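Zasteck buys Dutville testing lab business, promises faster results for rural clinics

Zasteck, the diagnostics company that started out with a single blood lab in Pruitt, has agreed to buy Humar, the family-owned testing business based in Dutville. The deal covers all of Humar's labs and collection sites and is expected to close in April, pending approval from state regulators. The price was not disclosed.

It's a big step for both companies, and a very welcome one for the small clinics that depend on them! Humar serves 225 doctors' offices, many of them a long drive from the nearest hospital. Zasteck works with 598 more.

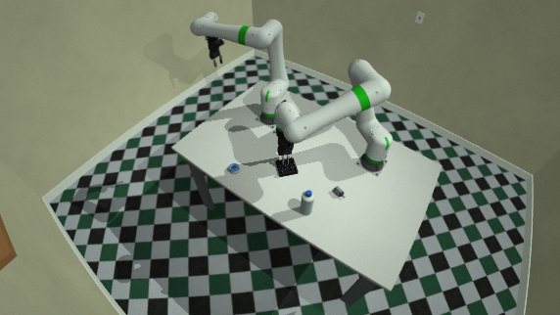
Lyle Pettigrew, Zasteck's chief executive, said all 90 Humar employees will be offered jobs with the combined company, and that the Dutville lab will stay open under its own name for at least two years.

"These folks know their doctors by first name, and their doctors know them," Pettigrew said. "We want more of that, and we want to give them the equipment to do it."

The first change patients are likely to notice is speed. Routine blood panels drawn in the Dutville area before 2 p.m. will be ready the next morning, compared with up to three days now. Thyroid and vitamin tests, which Humar has been sending out of state, will be handled in Pruitt.
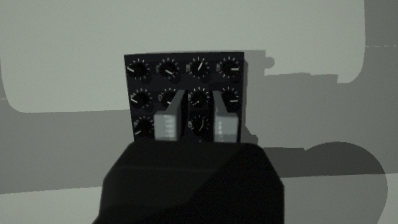 Zasteck has been on quite a run. It added a night shift last year, opened four walk-in draw sites and began offering home collection for patients who can't easily travel. Home collection will reach Humar's territory by late summer, with evening appointments as well.
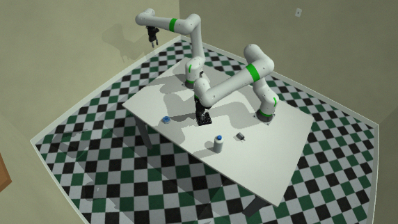

Plans for the Pruitt lab are just as exciting. The company will add a second sample-sorting line and a larger cold room, and it is looking at more automation over the next few years. Hiring for lab technicians and couriers opens next month in both towns, and current Humar patients can keep using their usual collection sites and online accounts.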